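## Komstead Hall season – worth the drive?

**brustside_alto**
September program is up. The Preda cello concerto in the first half, then Dvořák 8. Corina Pop is conducting. Has anyone heard the Preda live?

**tenorclef**
Twice. The slow movement is lovely but the finale goes on 9 minutes too long. I'd go for the Dvořák.

**Zustar**
Disagree about the finale. It needs a quick tempo and most conductors sit on it. Pop won't.

Take something warm, the balcony is freezing. Cream jumper for me again.
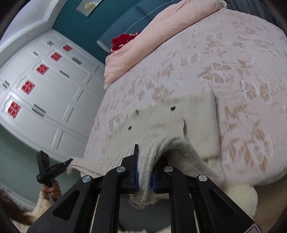

## Re: seats

**brustside_alto**
Balcony or stalls? It only holds 400, so I assume you can hear everything.

**tenorclef**
Stalls, row F or further back. The brass swamps the cellos upstairs.

**Zustar**
I've never found that. Balcony left is the best sound in the building – and cheaper. The soloist faces you from there.

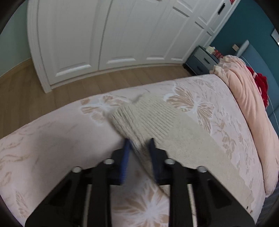
Parking is the bigger problem. The lot behind the hall fills by 6:30, so use the one by the library and walk.

**brustside_alto**
Booked 2 in the balcony. If the cellos vanish I'll be back to complain.

**tenorclef**
Fair enough. I'm still in row F.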